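Rellport 18 Reaches Older Tablets: Notes After the First Month

The Rellport 18 update became available for the Jika tablet in November, and I installed it on both of the devices in my household. Readers have asked whether the update is advisable for hardware of this age. My observations are set out in this post.

The download is 1,378 MB and should be carried out over a wireless network. The installer will not proceed if the battery is below 30 percent. On my own tablet the process completed without error, although the first restart was noticeably slow.
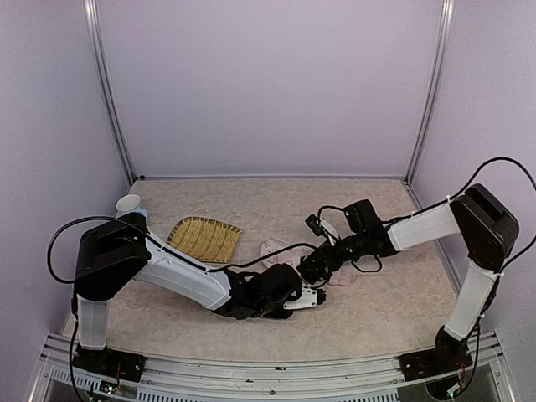
Filed under: Software Updates

The most significant change concerns notifications. Messages from the same application are now grouped by default, and the user may set quiet hours for each group separately. The former setting, which silenced the entire device, remains available under Sound – it has simply moved one level down in the menu.

Permissions have also been revised. An application that has not been opened for an extended period loses its access to location and contacts until the owner grants it again. My colleague Encarnación Cantero reported that her Busitz calendar stopped sending reminders for this reason. Opening the application and accepting the request restored them.
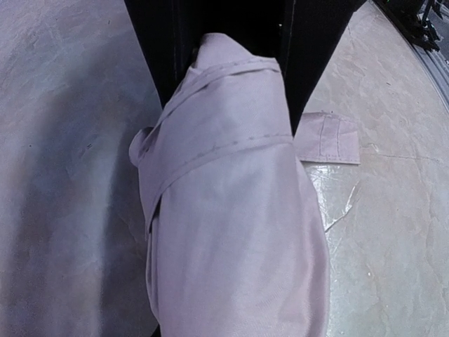

Folded lavender fabric against the gripper.

Two matters remain unresolved. The Cifuentes keyboard loses its custom dictionary during the update, and entries must be added again by hand. Users who depend on it are advised to export their word list beforehand. In addition, the split-screen view closes when the tablet is rotated – a fault that was present in the previous version as well.

Owners with less than 2 GB of memory may prefer to wait for the next maintenance release. I will revise this post when that release reaches my devices.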